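December, gripper bench, 4 p.m.

Still comparing the Narnine two-finger against the Warnar. The Warnar sheet claims 1,000 cycles on soft goods. I'd like to know whose soft goods.

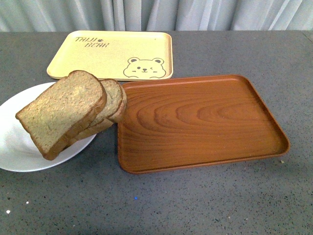
Bread on the white plate, brown tray clear, TAIJI BEAR tray at the back.

Plan is 24 picks per gripper at 40 percent force, same Rind controller, no retuning between them – otherwise we're testing my patience. I don't trust the Dukard force readout at the low end, so log the raw current too.
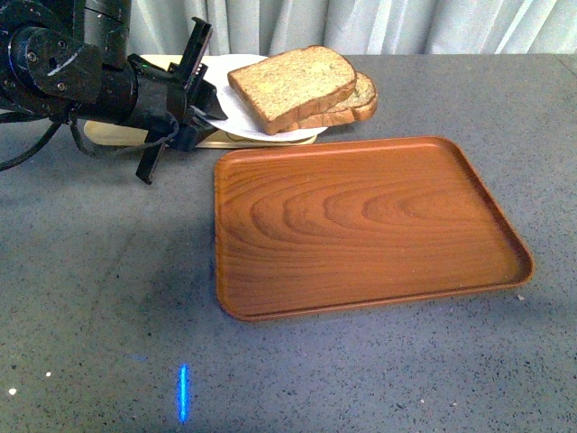

Can we skip the foam block runs?
Only once the bread numbers repeat. Foam springs back and makes every gripper look gentle.

Still to do: recheck finger offset, 13 on the old sheet.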